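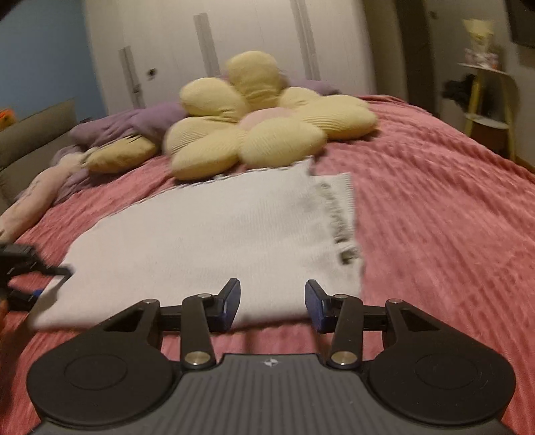 Folding and bedroom tidying: we are looking for people to come and put clothes away with us

Tasero is after people who fold. You needn't be good at it. If you have ever stood at the side of a bed with a clean jumper spread out in front of you, wondering whether the sleeves go in first or last (and then given up and rolled it), you are very much the sort of person we would like to meet.

We are a small outfit working on a household project called Cleltus, which looks at how people handle their clothes and bedding at home: how they lay a thing out, where they take hold of it, how many times they turn it over before they're happy, and where it ends up. We have done a fair bit with shirts and towels already and we're now moving on to the awkward stuff, by which I mostly mean knitwear, blankets, cushions, and anything with a frilly edge that won't lie down.

We have 50 places to fill for the July sessions. They take place at Sitgate, in the bedroom on the upper floor, which has a proper bed in it made up with a proper blanket, and the odd cushion, so it feels like a room somebody sleeps in. A few people have told us they went home wanting to redo their own.

What you would be doing

Each visit lasts 76 minutes, including a cup of tea in the middle and a few minutes at the start for finding your feet. You'll be given a basket of clean clothes and household bits and asked to deal with them on the bed, one after another, in your own way. Some things will be folded and stacked, some will go on hangers, and some will go in the chest of drawers. Towards the end we'll ask you to make the bed again and put the cushions back where you think they ought to go. There is no right answer to the cushions, although people hold strong views.

The knitted pieces take the longest. A ribbed cardigan has a will of its own, it stretches one way and not the other, and a heavy one will slump off the edge of the bed if you look away from it. Please don't rush these. If you fold something and dislike it, shake it out and start over, as many times as you like. We are every bit as interested in the second go as the first, and slow is fine, and so is muttering.

Afterwards we sit down for a short chat about how you do things at home. Who taught you to fold, if anybody did? Do you keep jumpers in a drawer or on a shelf? Is there a chair in your bedroom where the half-worn clothes live? (There's one in mine. It hasn't been sat on for years.) You can skip any question you don't fancy.

We ask everybody to come for 2 visits, ideally a week or so apart, as people tend to be a little stiff and on their best behaviour the first time and much more like themselves the second.

Who we'd like to hear from

Anyone over eighteen, truly. We would love a good spread of ages, and we are particularly short of people who are left-handed, people who live on their own, and people who do the laundry for a big family and have got it down to an art. If you knit or sew, or have worked in a clothes shop, a hotel or a laundry, do mention it when you get in touch. We'd like some of you, though not a whole room of you!

You'll need to be comfortable standing and leaning over a bed for short stretches. If standing is difficult, tell us and we'll set up a table at sitting height, which several people have used and got on with perfectly well. If wool bothers your skin, say so beforehand and we'll leave it out of your basket and give you cottons.

Sessions are filmed from the hands down, and what you agree to is set out in the form we send you ahead of time. Have a read of it at home, ring us with any worries, and bring it along signed. You can change your mind at any stage, including halfway through a pillowcase.

What you get

You'll be paid for both visits by bank transfer, and the rate is given in the letter that comes with your form. If you have to drop out after the first visit you will still be paid for that one. We cover bus fares and parking, so please hang on to your tickets. There is tea, coffee and squash, and usually something baked by one of the Amissah lot from downstairs, who share our kitchen and are generous with it.

A few practical bits

Morning sessions start at 9.30 and afternoon ones at 2. We also keep a handful of early evening slots at 6 for those who work in the day, and these do go quickly, so put it in your message if an evening is the only time you can manage.

Short or close-fitting sleeves are best, and please leave chunky rings and bracelets at home, as they catch terribly on open knits. We have already lost one very nice cardigan that way. You don't need to bring any clothes with you. Everything is provided and everything is washed between visits.

The bedroom is up one flight of stairs and there is a lift round the back by the bicycle racks. It's a bit slow, so allow yourself an extra few minutes.

How to put your name down

Write to Nii Laryea, care of Tasero at Sitgate, or hand a note in at the front desk, and put reference 3431 at the top so that it finds its way to the right tray. Tell us your name, the best way to reach you, which times of day suit, and a line or two about the clothes you find hardest to put away. That last part isn't a test, we just enjoy reading them, and they help us decide what goes in the baskets. Fitted sheets have been mentioned so often that there is now one in every basket, sorry.

Nii answers everything personally and will normally come back to you within the week. If you know somebody else who might like to take part, a neighbour or a sister or whoever, by all means pass this on. Couples and housemates are welcome to book visits one after the other and wait for each other in the kitchen.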